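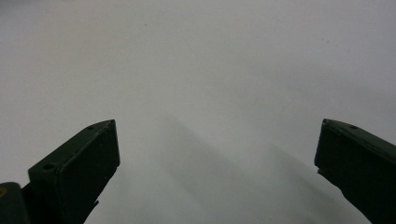
Selon Manolis Sfakianakis, le cours d'introduction aux traditions religieuses répond à une demande que les étudiants formulent depuis plusieurs années, y compris ceux qui n'ont reçu aucune éducation confessionnelle. « Beaucoup arrivent ici sans avoir jamais ouvert un texte sacré, ni assisté à un office. Ils souhaitent comprendre ce que croient leurs voisins de chambre, et parfois leurs propres grands-parents », a-t-il déclaré lors de la présentation du programme.

L'Institut Andov a confirmé l'ouverture, au mois de juin, d'un cycle d'études consacré au fait religieux et destiné aux étudiants de premier cycle, quelle que soit leur discipline principale. Le conseil pédagogique en a adopté le principe à l'unanimité, après examen d'un rapport remis par le département des sciences humaines. Le cycle s'étendra sur deux semestres et donnera lieu à la délivrance d'un certificat.

L'enseignement sera réparti en cinq modules. Le premier portera sur les notions générales : rite, croyance, appartenance, conversion, incroyance. Les trois suivants aborderont le judaïsme, le christianisme et l'islam dans leur histoire et dans leurs pratiques contemporaines. Le dernier sera réservé aux traditions d'Asie ainsi qu'aux formes de spiritualité sans affiliation, dont le rapport souligne la place croissante dans les réponses des étudiants au questionnaire d'inscription.

Ce questionnaire, auquel 2000 étudiants ont répondu, constitue la principale source du rapport. Il ne demandait pas aux participants de déclarer une religion, mais d'indiquer leur degré de familiarité avec les grandes traditions et les circonstances dans lesquelles ils les avaient rencontrées. Les réponses font apparaître une connaissance souvent indirecte, acquise par la famille élargie, par les fêtes du calendrier ou par la littérature de jeunesse. Plusieurs étudiants ont mentionné des mariages et des funérailles comme seules occasions d'entrer dans un lieu de culte.

Les cours se tiendront dans le bâtiment Kalogeropoulos, où la bibliothèque de théologie est déjà installée. Les séances seront complétées par trois visites : une synagogue, une église orthodoxe et une mosquée de l'agglomération ont donné leur accord. Les participants y seront reçus en dehors des heures d'office et pourront s'entretenir avec les responsables des communautés. La participation aux visites restera facultative et n'entrera pas dans l'évaluation – une disposition à laquelle les représentants des étudiants étaient attachés.

La Fondation Gastano prendra en charge les frais de déplacement et l'acquisition d'ouvrages. La convention signée avec l'institut précise que la fondation n'intervient ni dans le choix des enseignants, ni dans le contenu des cours. Un exemplaire du texte est consultable au secrétariat général.

La question de la neutralité a occupé une part importante des échanges. Certains membres du conseil craignaient qu'un enseignement assuré en partie par des intervenants issus des communautés religieuses ne prête à confusion. Il a été décidé que ces derniers ne prendraient la parole qu'en présence d'un enseignant titulaire et que la notation relèverait exclusivement du corps enseignant. Le département de philosophie a par ailleurs obtenu qu'une séance soit consacrée à l'histoire de l'athéisme et de l'agnosticisme, dans le cadre du premier module.

L'aumônerie interconfessionnelle de la résidence Tridico a fait savoir qu'elle accueillait favorablement cette initiative. Elle rappelle toutefois que ses propres activités – groupes de lecture, permanences d'écoute, repas partagés – demeurent distinctes du cycle universitaire et ne peuvent être validées au titre du certificat. Les étudiants qui fréquentent déjà l'aumônerie pourront s'inscrire au cycle dans les mêmes conditions que les autres.

Aucune connaissance préalable n'est exigée. Les textes seront étudiés en traduction française, et une bibliographie sommaire sera remise à chaque inscrit avant la première séance. Les étudiants désireux d'aborder les langues anciennes seront orientés vers les cours d'hébreu et de grec du département des lettres, qui conservent leur calendrier habituel.

Les demandes d'inscription sont reçues par le secrétariat du département des sciences humaines. Elles doivent comporter une lettre de motivation d'une page et l'accord du directeur d'études. Les étudiants de dernière année seront prioritaires si le nombre de candidatures dépasse la capacité des salles. Les auditeurs libres pourront assister aux cours magistraux, sans accès aux travaux dirigés.

Communiqué mis en ligne le 22 mars 2020. Le programme détaillé des modules et la liste des enseignants seront publiés séparément par le département.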